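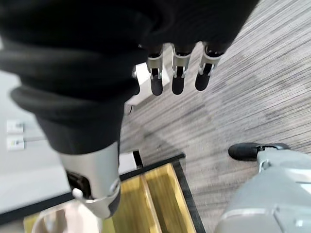

Carpeted floor and white wall panel with two wall plates, Clalside display apartment.

Skikine releases Oltberg entry shoe rack for apartment fit-outs

CLALSIDE, 13/03/2025: Skikine has released the Oltberg, an open shoe rack for apartment entries and bedrooms where a closed cabinet would obstruct a door swing or cover a wall outlet. The first production run is 3,093 units. It follows a trial that began in November at the Massawe apartment development.

The Oltberg consists of a black metal frame and light wood shelves. Posts are drilled with a row of evenly spaced holes, so shelf height can be set at assembly and changed later without new drilling. Boards are fixed to the frame with metal screws at the corners. A raised panel along the rear edge of the upper shelf limits the backward travel of footwear and stops smaller items dropping behind the rack.

The unit in the Clalside display apartment is set up for open slides. A white pair is kept on the upper shelf and pinkish-grey slides are kept side by side on the lower one. The open front allows footwear to be placed toe-in or toe-out. 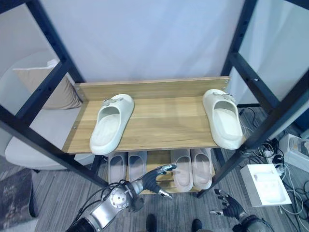
Shelf spacing was the main variable reviewed during the Massawe trial. The default clearance is 235 mm, which suits low shoes, slides and most runners. Residents who store ankle boots can lower the bottom board to gain height above it. Tall boots are outside the intended use of the two-shelf version and should be stored on the floor beside the frame.

"The drilled post gives the installer one part to stock for either side of the frame," said Ga-eun Myung, product engineer at Skikine. "We kept the fixings visible. A screw head that can be seen can be checked and retightened during a routine inspection."

Placement

The rack is freestanding and may be used on carpet or hard flooring. On carpet, the frame should be checked for level after loading and again once the pile has compressed. Power and data plates should remain accessible, and cords should not be run between the posts and the wall.

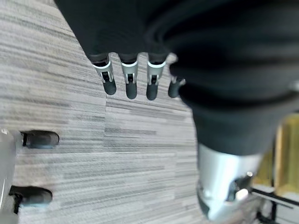 Care and availability

Shelves should be wiped with a damp cloth and dried. Abrasive cleaners will dull the surface. Corner screws should be checked by hand whenever a shelf is moved.

The Oltberg is supplied flat-packed with assembly instructions. Project orders of 500 units or more are scheduled directly with Skikine; smaller orders are filled through the Clalside showroom.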